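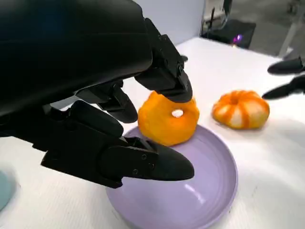
Left hand with a peeled tangerine over the lavender plate, seen from the wrist camera.

Progress report, hand comparison, second period
To: Riet Kuipers, Narent
From: Gerardo Ocampo
18 July 2020

Hi Riet,

You asked for something you could read over a cup of coffee, so I've kept the spreadsheets out of this one. Kumaresan will send those separately, along with the invoices for the spare fingertips (yes, more of those, see further down).

The big news is that we're past the foam blocks and on to fruit. When I wrote to you in January we were still arguing about whether the jointed hands could do anything our old two-finger gripper couldn't do faster. I was on the gripper's side of that argument, as you may remember! With blocks and cups I still am. It closes, it opens, it never needs calibrating, and Liis can swap its pads before I've found the screwdriver. But give it a peeled tangerine and you get juice. We tried softer pads, we tried a slower close, we tried lowering the force until it could barely hold a sponge, and the fruit either burst or slid out sideways.

The jointed hands do a lot better on this. Out of 19 runs with peeled fruit, the left hand got the tangerine onto the plate without splitting a segment in 18. The one failure was my own fault, I think, because I had changed the closing speed that morning and forgotten to put it back. I left it in the count anyway.

What works best so far is a light hold with the fingers, with the thumb kept out of the way. We started out using the thumb on every grasp, the way a person would, and it kept catching the rim of the plate on the way down. Muthu rewrote that part of the hand controller so the thumb stays wide until the fruit is close to the plate, and things got calmer right away. The tapered thumb tip is still a nuisance near rims, though. I'd like to try a rounder one.

Half-peeled fruit is harder than I expected. The leftover strips of peel are tough and the gaps between them aren't, so the right force depends on where each fingertip happens to land. Muthu and I disagree about what to do next. He wants fingertip sensors before we go any further. I'd like to see how far we get with the wrist camera alone, picking a spot on the peel before closing. We settled it by agreeing to do mine first (it's cheaper) and giving it up to 2 weeks.

On cameras: we compared the overhead view with the wrist view, and I'd keep both. The overhead one is fine for finding plates. Once the hand gets low, though, it blocks the very thing you want to look at, and the wrist view is where you can tell which finger is touching and which one is only close. The drawback is glare. The white table throws light back at us and the plates shine, so the exposure wanders as the arm moves. Liis has locked it to a fixed value, which helped, and she wants to try a less shiny set of plates next.

Now the part you won't love. The fingertips wear out faster than Clurnico told us they would. The rubbery skin goes slick after a stretch of wet work, and cleaning only brings back some of the grip. We've been through two sets on the left hand already. I've asked Clurnico about a tougher version and I'm waiting to hear. Their support has been friendly, just slow -- the last answer came after I'd already fixed the problem.

We also lost several days to the controller swap. The Rajan controller talks to both arms at once, which the old one never did properly, but the move broke our logging and Kumaresan had to rebuild it. I'd make the same choice again, only with a proper backup of the settings first.

Money is close to plan. Fingertips are over, travel is well under, and I'd like your okay to move the difference across. No extra funds needed this period.

Next up is both hands working together, with one steadying a half-peeled tangerine and the other pulling at the peel. Golturus has offered to lend us their older hand so we have a third one in the comparison. If you're happy with that, I need your signature on the loan form before they'll ship it.

Come by if you're in town. Bring napkins.

Gerardo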